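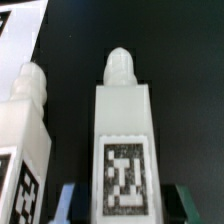
Section 4. Getting the pieces ready

Read this before you open the bags. Most of the emails we get are about something in this section.

The Giva set ships as tops and bodies, separate, plus one sheet of marker tiles. Each body takes one top and one tile. The tile tells the Proresley board software which piece it is looking at. The top tells you. If the two don't agree the game will still run, it'll just be wrong – so go slow on the matching part.

You need
- tops, bodies, tile sheet
- fine sandpaper or a nail file
- white craft glue, the small tube in the box is fine
- a dry cloth
- a flat table with decent light

4.1 Clean up the prints

1. Lay all the bodies out, tile side up.
2. Run a finger around the white border on each one. Small bumps along the top of the border are normal, it's a printed part. Leave them.
3. If a bump leans inward over the tile area, file it back. Two or three strokes. Don't file the outer corners.
4. Wipe off the dust. All of it. Dust under a tile makes it sit high.
5. Check the tops next. Faint vertical ridges on the knobs are from printing and don't matter. Sharp strings near the bottom do, snap them off.

Note: the milky white plastic lets some light through on the thin parts. Not a defect. Please don't paint the bodies to fix it, see 4.4.

4.2 Fit the tiles

1. Find the tile chart on the inside of the box lid. Every pattern has the name of a piece next to it.
2. Pop out ONE tile. Do not pop the whole sheet at once. The names are printed on the sheet and not on the tiles, so once they're all loose you have to compare every one to the chart.
3. Hold the tile next to the chart, arrow side up. The arrow is on the back.
4. Dry fit it. It should drop in level with the border, with no gap you can catch a nail in.
5. Lift it out, one small dot of glue in the middle, press it back in. Hold for a count of ten.
6. Stand the body up and check the pattern against the chart agian. If it's upside down you have a minute or so to get it out.

Caution: glue on the front of a tile dries shiny and the camera can't read through shine. Wipe it right away with the cloth. If it has already dried, don't scrape – order a spare sheet (part 29).

The black areas look grainy, with gray flecks. They're meant to. A speckled black throws back less glare than a smooth one.

4.3 Fit the tops

1. Match the top to the body using the same chart. The rounded, bullet-shaped knob is the easy one to spot. The figure tops are lumpier and a few look alike from the back, so turn them around before you decide.
2. Push the peg into the hole on the flat top of the body. Straight down, no twisting.
3. The knob should end up more or less centered, with flat surface showing all the way around.
4. Figure tops can lean a little. A slight tilt is OK and won't affect play. If it wobbles when you tap the body, take it off, wrap the peg in one turn of paper tape, try again.
5. No glue on the pegs until you've played a full game. You may want to swap two.

Caution: small parts. Tops come off if a piece is dropped. Keep away from kids under 4.

4.4 Things that cause trouble

Paint or varnish on the white border. The software looks for the white edge first, then the pattern. Tint the border and it may not find the piece at all. Tops can be any color you like.

Stickers over tiles. Same problem.

Lamps right above the board. Move the lamp to one side, or turn it down. Daylight from a window is usually fine.

Pieces bunched up. A tall piece in front can hide the tile on the one behind it. Leave a finger width between them during set-up, then play normally.

4.5 Quick check before the first game

1. Stand the pieces in a row with tiles facing the camera.
2. Open Proresley and pick Check Pieces.
3. Wait for a name to show up under each one.
4. Wrong name – wrong tile. Go back to 4.2.
5. No name – clean the tile, turn the piece to face the camera square on, run the check again.
6. Still no name, write down error code (125 is a damaged tile, 200 is too dark) and look it up in Section 9.

Storage: stand the pieces up in the tray, don't lay them in the bag on top of each other. Tiles scratch. Keep the box away from heaters and out of a hot car, the thin parts can warp.

Spare tops, bodies and tile sheets are sold by Eltik. The wooden tray is made by Chaiyaporn and is ordered seperately, use the card in the lid.

Go on to Section 5, Setting up the board.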